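Box Gornix Duo : mon avis après un été de fibre à la campagne

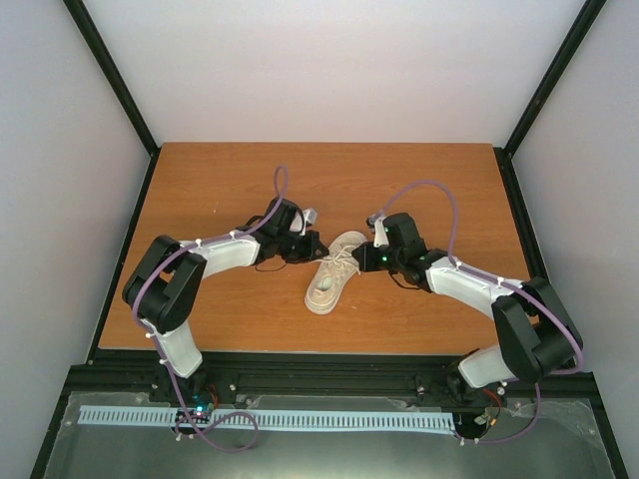
Tests et avis - Internet à la maison

J'ai longtemps hésité avant d'écrire cet avis, parce que je ne suis pas du genre à m'enflammer pour une box internet (on en a eu quatre en douze ans, et je serais bien en peine de vous dire laquelle était la meilleure). Mais plusieurs d'entre vous m'ont demandé ce que je pensais de la Gornix Duo, alors voilà !

Nous habitons à Bunovmont, dans une vieille maison aux murs épais comme ça, et jusqu'en juillet nous étions encore en ADSL chez Skaso. Les bons soirs, on regardait un film. Les autres, on regardait le petit rond tourner. Quand la fibre est enfin arrivée dans notre rue, j'ai pris l'offre Gornix à 195 euros les six premiers mois, box et répéteur compris.

L'installation s'est très bien passée. Le technicien est resté 2 heures, il a fait passer le câble par la cave sans rien abîmer, et il a même pris le temps de me montrer les réglages - j'avoue que j'en avais besoin. Côté débit, je mesure 483 Mb/s en filaire dans le bureau, et presque 8 fois moins dans la chambre du fond, ce qui nous suffit largement pour les séries du soir et les appels vidéo avec les petits-enfants.

Le répéteur, parlons-en. Il est discret, il chauffe un peu, et il perd parfois la connexion quand on redémarre la box. Il faut alors le débrancher, patienter une minute et le rebrancher. Ce n'est pas bien méchant, mais un dimanche soir en plein match, ça agace !

L'application est claire et on y retrouve tous les appareils de la maison. Je regrette seulement que le contrôle parental soit caché au fond d'un menu, alors que sur la box Aksoy de ma sœur il est sur la page d'accueil. Le service client, lui, m'a rappelée le jour même, avec une dame charmante qui connaissait son affaire.

Je garde donc ma Gornix, et je vous redirai cet hiver comment elle se comporte quand toute la famille sera là.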